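4. Made-up names and family names

I went into this part of the study with a hunch, and I should own up to it. I thought people would trust a company with a family name on the door more than one with a name somebody cooked up in a meeting. I grew up in a town where the hardware store, the bakery and the funeral home all had surnames over the window, so of course I thought that!

We sent the short survey to 215 people and got 200 usable answers back (the rest stopped after the first page, mostly on the question about mattresses, which was too long and was my doing). Everyone saw the same four names in plain black type, with no logo and no hint of what was being sold: Nositz, Grenovwood, Yordanov and Dilbridge. Then we asked what kind of business each one might be, how old it sounded, and whether you'd let it into your house to fix something.

Yordanov did well on that last question, as I'd hoped. But so did Dilbridge, and that one bothered me for weeks. Dilbridge isn't anybody's name as far as our readers knew, yet they kept handing it a founder. One person wrote in the comment box that "old Mr. Dilbridge probably started with one truck." Gion Moser, who coded the comments with me, counted 21 answers that gave Dilbridge a family, a hometown or a founding decade, and he was being strict about it.

Grenovwood got a rougher ride. People stumbled over the "vw" in the middle, and a good many retyped it as "Grenowood" or "Greenwood" when they had to bring it up again later on. I still like it. It looks like lumber to me, and it looked like lumber to most of the people who answered, though a few said cologne.

Type and badge are a separate matter from the name itself, and I've kept them out of the scores in this section. 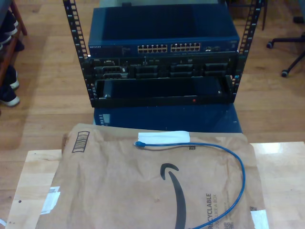
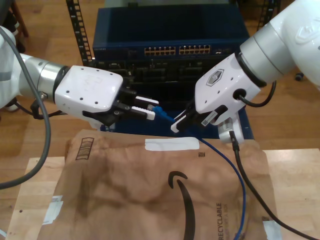
Figure 4. Top, a Netgear switch with the name on its front face. Bottom, two white robot arms, one with a hexagonal gray-and-white logo badge.

Nositz is the one I'd most like to run again. Mechthild Grabner warned me early on that a short name ending in "tz" would sound foreign to some readers and expensive to others, and she was right on both counts. The same person could call it "probably a watch" and then say they wouldn't let it in the house. I don't think that's a contradiction. You can admire a name and still not want it under your sink.

What I can't tell from these answers is how much the sound matters and how much the spelling does, as everybody read the names and no one heard them. I tried a few out loud on my neighbors one Thursday, with no method to speak of, and Nositz went down much worse spoken (two of them offered me a tissue). I haven't used any of that in the tables, but it's why the next round has a listening half.

We also left out any mention of price. Gion argued for putting it in, and I said the survey was long enough already. I'm less sure of that now, going by how often the word "cheap" turned up in the comments without our asking for it.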